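Flekbridge Robotics Club — pre-session checklist, two-arm table

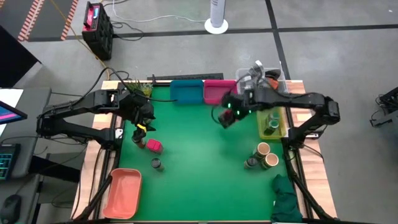

Who may switch the arms on?
Only a member who has signed the July sheet, and only with a second person standing at the stop button.

Print this page | E-mail this page

Checked by: Bianca Dinu
Seconded by: Traian Radu

1. Arm mounts tight on both sides. OK. Left one took a quarter turn.
2. Cables clear of the joints through full travel. OK, but look again after any change of pose.
3. Gripper fingers close evenly. Right OK. Left slow to open — logged as fault 46.
4. Loose items kept to the green surface. Cloth in the lower right corner hangs over the wooden border. Push it back before a run.
5. Bins placed as on the task card. OK.
6. Floor leads. NOT OK. Yellow cable and black cables lie across the floor. Tape down or reroute.
7. Fan cord. Same as 6. Move the fan nearer the wall socket.
8. Stop button tested from both sides. OK, 2 presses each.
9. Hair tied, sleeves up, lanyards off. OK.
10. Run counter written down. Start 1476.

Items 6 and 7 must be closed before the juniors come in. Item 3 can wait for the spare from Vasiliu, but keep the left arm at low speed until then.

Shared 2 times | 3 comments

Raluca Pascu
Cord covers are in the bottom drawer under the printer.

Marek Říha
Left gripper was slow for me as well. Cleaned the slide, no change.

Veronica Pană
Please put the end count on the sheet too. We only ever get the start.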